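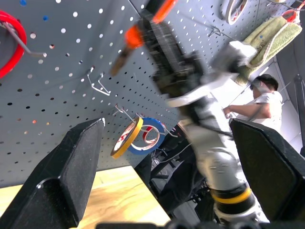 Hui-mei Poon asked, in her reply to our previous report, whether the evening courses in Skornstead were reaching people who had never borrowed a tool before, or whether they were mainly serving members who already knew their way around a workbench. The question is a fair one, and we have used it to order the present report.

Progress to date

The Skornstead Tool Library opened its second lending point, in the former Grandetti bakery, at the beginning of the period. Climden Fund support covered the fitting out of the ground floor, the first year's insurance and the teaching costs of the evening courses. The fitting out is finished except for the rear door, which must be widened before the ramp can be laid. Consent for the door has been given and the builder is expected to start in August.

Lending began as soon as the shelves were in place. Membership at the Grandetti site now stands at 62 households. Garden tools have gone out most often, followed by sanders and wallpaper steamers. Hand saws and planes are borrowed less than we had planned for, and we have moved a number of them to the original site, where demand is steadier.

Evening courses

The grant agreement provided for four courses during the period, and all four were held. Each ran for five evenings, starting at half past six, and covered one subject: basic joinery, sharpening, simple upholstery and the care of garden tools. Places were limited to 14 on each course so that everyone could have time with the tutor.

Turning to the question raised above, we now ask each learner on the first evening whether they have used the library before. On the joinery and sharpening courses most had. On the upholstery course the position was reversed, and several learners joined the library at the end of the first session. We take from this that the subject of a course matters more than how it is advertised. The next programme will therefore include chair seating and curtain making, both of which were asked for by learners.

Attendance held up well on the first three courses. It fell in the later weeks of the garden tools course, when the lighter evenings had arrived and a number of learners told the tutor that they would sooner be in their gardens. We accept that the timing was poor. The course will be moved to late winter.

One learner on the upholstery course wrote afterwards: "I had kept my mother's dining chairs in the loft for years and thought they would have to be thrown out. Two are back at the table and I have started on the third." We have permission to quote this comment without her name.

Lending stock and repairs

Our agreement with Pešek, who supply our replacement blades and handles, has been renewed on the same terms. The stock was checked in full before the new site opened. Items that could not be made safe were taken out of use and recorded, and the record is available to the Fund on request.

Late returns remain a difficulty. The reminder letters introduced last year had little effect, and we have replaced them with a telephone call on the second day after an item is due. This has worked better – members often have a simple reason for the delay and are willing to agree a new date – but it takes up a good deal of desk time. We will look at this again before the end of the grant.

Spending

Spending is within the budget agreed with the Fund. The sum of £2000 set aside for the ramp has not yet been drawn, for the reason given above, and we ask for permission to carry it into the next period. Heating at the Grandetti site cost more than expected, the old shop front being single glazed. The extra cost has been met from membership fees and no further request is made to the Fund. Tutor fees were slightly below budget, as the sharpening tutor did not claim travel.

Matters for the Fund's attention

The lease on the Grandetti site contains a break clause which either party may use next year. The landlord has told us informally that he does not intend to do so. We have asked for this in writing and will forward his letter when it is received.

We would also welcome guidance on opening hours. Members have asked for a Sunday session, and the building's insurers have raised no objection. It would mean closing on one weekday afternoon in order to stay within the staffing hours set out in the grant agreement. If the Fund is content with that change, we propose to begin a trial once the ramp is in use.

The next report will include the full results of the learner questions and a revised timetable for the building works.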